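4 min read

The tray will not save your cupboard, but it might help

Every February the same advice comes round. Buy trays, sort your packets, and you will never again find three open bags of the same thing behind the flour. I have heard it from shops, from my sister and from Mikkel Hafstein, whose pamphlet on small kitchens has been passed about Bemcombe like a raffle ticket. I didn't believe any of them.

My objection is simple. Packets are bad at being tidy. Tins stack, jars stand in rows, and a packet just slumps on whatever is next to it. Put six in a basket and you have a basket of slumped packets, plus the price of the basket.

Still, I agreed to try it with the worst of our lot, the dried and foil-wrapped things that come home from the Chinese grocer and get forgotten. Step one, according to Hafstein, is to lay them out flat on plain paper with the empty tray beside them.

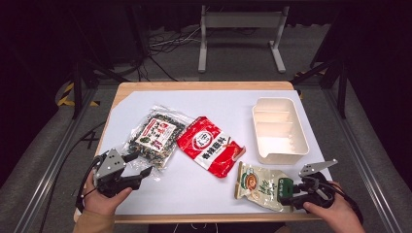
Dried seaweed, a red and white snack packet, a foil sachet and the tray, before sorting.

I'll give him the paper. On a pale sheet you notice what a jumble of shapes you own. The seaweed comes in a big crackly clear bag, the sachet lies flat and the snack packet is somewhere between the two. No shelf was ever going to suit all three.

The tray is less convincing at first. It is cream plastic with rounded corners and a low divider near one end, and I have seen nicer things under supermarket biscuits. Sushil Kushwaha, who has sold kitchenware at Ulmont for years, reckons the shallow ones are the only ones worth having. Deep boxes hide whatever falls to the bottom. He would say that, as he stocks the shallow ones, but I tried a deep one for a fortnight and lost a sachet of soup in it.

Where I gave ground was on standing things up. A bag lying down shows you one side and takes up the whole tray. Stood on end, with the label facing out, it takes a strip, and you can read it without picking it up — in this case 香辣, fragrant and spicy, which is useful to know before you tip it over a child's rice.

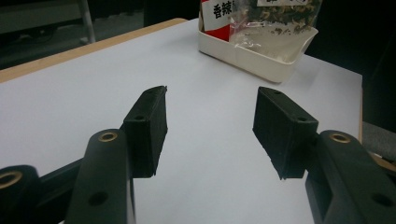

What I still don't buy

The labelling. Hafstein wants a date sticker on every packet and a list on the cupboard door. I kept the list up for nine days. The packets already have dates on them.

I'm not sold on matching sets either. Redudero does one with a lid for each tray, and a lid on a shallow tray means nothing can stand up in it. One odd tray, kept at eye level, has done more for us than the set did for my sister, who now keeps batteries in hers.

And if a bag won't stand, lean it against one that will. The seaweed has been at the front since spring and we have eaten most of it.

458 shares · 2 comments

More from Kitchens
Gaëtan Gautier on the case for fewer saucepans
Inga's larder, one year on
Do you need a bread bin?
Brayan Sánchez: what I keep in the freezer drawer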